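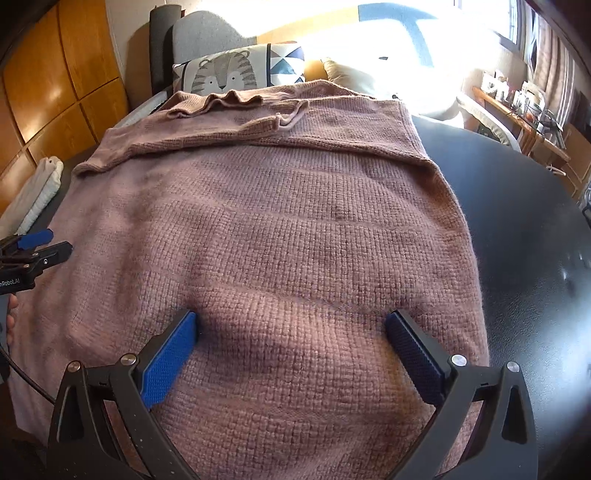 Folding was never the hard part of the job, according to Rosaura Arboleda. The hard part was folding the same thing all day and still doing it neatly at the end.

She works at Elico, a company that washes, mends and folds knitwear for shops and for people who send it in by post. The company handles 3,000 garments in a busy week. Some of the folding there is now done by machines, and this page explains how that works and what it has changed for the workers.

Why is a jumper difficult for a machine?

A box is easy for a machine to pick up. It has flat sides and it keeps its shape. A jumper is what engineers call a soft object. It bends, stretches and slides, and it can land on a table in a different shape every time. Thick knitting makes ripples, and a ripple can look very much like an edge. If the machine takes hold of a ripple by mistake, it lifts the middle of the jumper and the fold goes wrong.

You can test this at home. Drop a jumper on your bed three times and look at it each time. Then do the same with a book.

What does a gripper do?

A gripper is the hand of a robot. Many grippers have two fingers that open and close like tongs. The fingers may have pads with tiny raised dots, because a smooth fingertip would slip on wool. The grip has to be firm enough to hold the cloth and gentle enough not to pull a thread.

How does the machine learn to fold?

At Elico, the workers teach it. A worker holds a gripper tool in each hand and folds with the tools in place of fingers. A camera on each tool records what the gripper is near and how it moves. This recording is called a demonstration. The company collected 439 demonstrations for jumpers before the first machine was allowed to fold one on its own.

The computer program, named Zolia, compares the demonstrations and works out which movements usually come next. It does not know what a jumper is for. It has only learned that when the cloth looks one way, a certain movement tends to follow.

What has changed for the workers?

There used to be one job called folder. Now there are three jobs in the same room.

Demonstrators fold with the tools to make new recordings. This is slower than folding by hand, and the tools become heavy, so a turn lasts 48 minutes and is followed by a break.

Checkers look at what the machine has folded and redo the bad ones. Jumpers with hoods are redone most often.

Menders sew up holes and loose cuffs. The machine does none of this work. More people have been trained as menders than before.

Not everyone likes the change. Some workers miss talking across the table while they folded – a checker has to watch a machine and cannot look away for long. Others say that their wrists hurt less. Saturday shifts are shorter, which means a free afternoon for some and less pay for others. The company and the workers are still discussing that.

Words to know

Automation: using machines to do work that people did before.
Demonstration: a recording of a person doing a task, used to teach a machine.
Gripper: the part of a robot that takes hold of things.
Soft object: a thing that changes shape when it is moved.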